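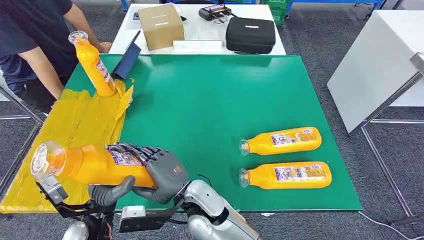 Opinion | Home & Table

Let the juice bottle lie down

In my family there was a law about bottles. A bottle stands. If it lay on its side, somebody was careless, and my grandmother would come and put it upright without a word. I kept this law for most of my life and I now think it is wrong, at least for orange juice that has not been opened yet.

I moved to Pultham with two suitcases and rented a kitchen that has one good cupboard. The shelves in it are low. A large bottle of juice does not fit under them standing up, and for several months I kept my bottles on the floor beside the stove, where I kicked them. One evening my neighbor Jean Cairns came to borrow a pan, looked at the floor and asked why I don't lay them down. I had no answer except my grandmother.

Of course there are objections, and I want to be fair to them. Gilles Lemaire, who taught me most of what I know about keeping a kitchen, says that a cap is made to close a bottle and should not have to hold back the juice all day. I respect this. With an opened bottle I agree completely, and mine stands in the door of the refrigerator like everybody's. But a sealed bottle has already traveled in a truck, over bad roads, and was surely not treated like a queen. One quiet week on its side asks less of the cap than the road did.

The second objection is rolling. This is a serious one. A round bottle on a smooth shelf will go where the shelf wants, and my shelf wants the floor. The remedy is a surface with a little grip. I use an old green mat, and my friend Lucienne Langlois uses a kitchen towel folded in two. Put the bottles side by side, close together, and point all the caps in the same direction. This last rule looks like vanity. It is practical: you take every bottle with the same movement, and if one leaks a little, you know where to look.
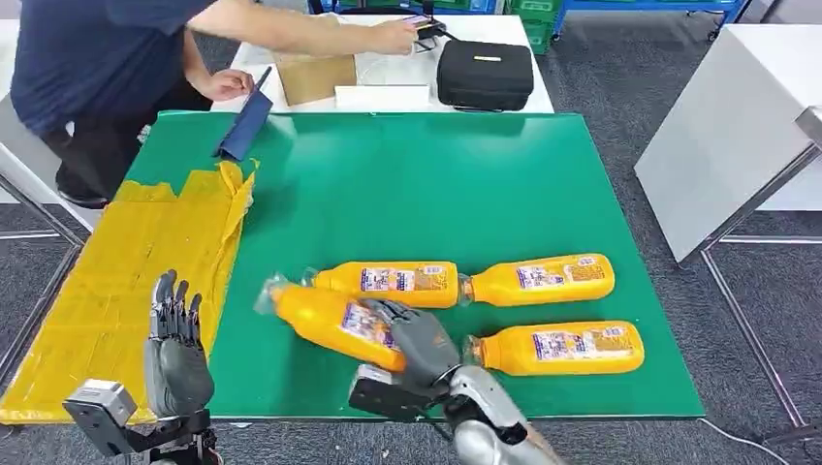 I admit that I am not always faithful to my own rule. When I am tired, one bottle stays diagonal and the others lean on it, and the morning after I am annoyed with the person who did it. Still, a diagonal bottle on a mat is better than a bottle on the floor by the stove.

What about the label? Jean turns hers up so she can read it from the door. I think this is too much work for juice, but with vinegar and oil I do the same as her, after I once put vinegar in a cake.

There is also the question of how it looks. We learned from shops that order means standing in a row with the face to the front. A shop has reasons for this, it wants to sell. My cupboard sells nothing. Wine people have laid their bottles down for a very long time and it is considered elegant -- nobody calls a wine rack a mess. I ask only for the same politeness toward juice.

My grandmother would not be convinced. When I visit her old house, where my aunt lives now, I stand every bottle up before I leave the kitchen. In Pultham they lie down.

Recent in Home & Table

The case for one sharp knife
Why I stopped buying matching jars
Bastien Bodin: Soup is not a starter
A small refrigerator is enough for 2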